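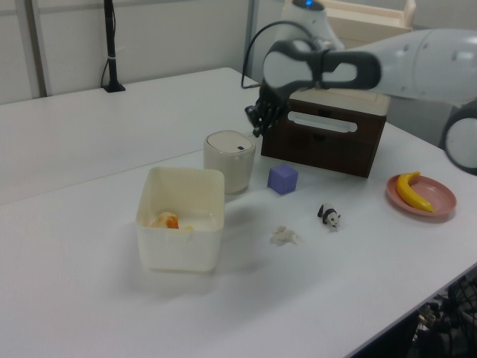 Tanner Fehr wrote back that the hand is the part you'll pay for twice, and that anyone budgeting from the arm price alone hasn't read the quote.

Fair enough. We list the Skullari multi-fingered hand because customers keep asking for it, and we'd like you to read this page before you ring us.

## What the price covers

- Hand, wrist adapter and one cable
- 3 hours of remote setup
- Iduneo control licence for the first year

The arm, table, mounting plate and freight are extra. So is the licence after that first year, and the renewal is $2,000 whether the hand gets used or sits in a cupboard.

## Before you sign

The maker's brochure says it handles "everyday objects". Ask which ones. A banana on a plate, a small cube and an open plastic tub are three different grasping problems, and a good result on one tells you very little about the others. Send your own items to the demo and ask for the failed attempts as well as the good ones.

Spare finger sets are $846 and take 15 working days to arrive. Budget for one set up front — we would.

If your parts are all the same shape, buy a two-jaw gripper. It's cheaper, it's easier to program, and we carry those too.

**Availability:** next shipment October. Deposits are refundable until the unit leaves our warehouse.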